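18 February 2021

Stayed up much too late again, and it's Kobzar's fault. I had promised myself two episodes with my tea and then bed, and of course I was still sitting there with the blanket around my knees when the heating clicked off. I'm writing this down now while I still remember what I thought, because by the weekend it will all have run together with the other shows (last winter I mixed up two whole detective series and argued with my sister about a murder that never took place in either one).

So, Kobzar. It's the animated one about the old blind musician who walks from village to village with a girl leading him by the sleeve, and each episode is one song and the trouble that comes with it. There are 9 in all and I've now seen six. I put it off for ages, I think because the poster looked so gloomy, all gray sky and crows. The show itself is much kinder than that! The old man is vain about his voice and terrible about paying for his supper, and the girl, who does all the bargaining, is the funniest child I've seen in a cartoon in years.
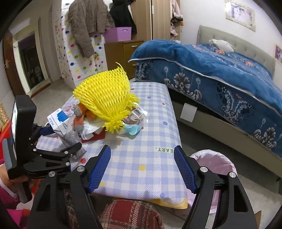

Do I need to have seen the Alasberg film before I start this one?
Starting with the series is fine, and I would even say better. The film takes place years later, when the girl is grown and living in Alasberg, and it gives away what happens to the old man in the first ten minutes.

(That's for Mom, who asked on the phone and will ask again, and now I have my answer written out where I can find it.)

The episode I liked best so far is the fourth, with the miller. Hardly anything happens. They get stuck at a mill during the thaw, the miller doesn't like music, and they have to sit in his kitchen and be polite to one another. There's a long stretch where you only hear the water and somebody's spoon, and I kept waiting for the song to start, and when it did it was the miller who sang it, badly, with his back turned. I had to stop and go stand at the window for a bit. I don't know why these things get me more than the big battles do.

I was less happy with episode five. It has a chase in it, across some ice, and it felt as if someone at Ploltent had asked for a chase. The drawing goes stiff too, the horses especially. All through the other episodes the backgrounds look brushed on by hand, with the paper showing through, and then suddenly there are these smooth brown horses that seem to have wandered in from a commercial. Episode six goes back to normal, thank goodness, though the girl has a new coat and I missed where she got it. 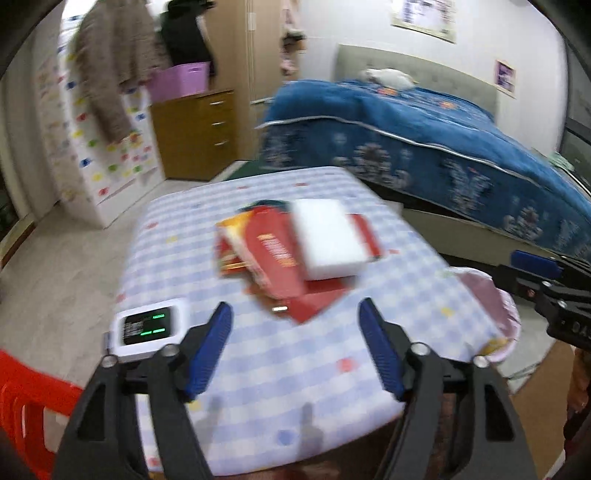

The music is all by Ostap Vakulenko, and I would give him whatever prizes they have going. He wrote a different tune for every village, and if you listen closely the little phrase from the first one keeps turning up inside the others, slower or upside down or just hummed by somebody in the background. I noticed it in episode three and was so pleased with myself that I went back and played the first one over again to be sure. It was there! I'd love to have the soundtrack, but the only copies I found were records, 2491 of them pressed and every one gone, and the one person selling theirs wants far more than I would pay for something I can't even play until the turntable gets fixed.

Subtitles, a small complaint. The songs aren't translated in episode 2, only the talking, so you get a whole tavern weeping and no idea what about. They fixed it from the third one on.

Three left. I'm going to try to make them last, one a night, and then in April the library in Gustville is supposed to be showing the film on the big wall downstairs, if they're letting people in by then. I put my name on the list anyway. Must remember to call Mom back before supper tomorrow, and to ask her whether Grandpa's song, the one about the goose and the ferryman, had a second verse, because I'm nearly certain I heard it tonight behind the closing credits.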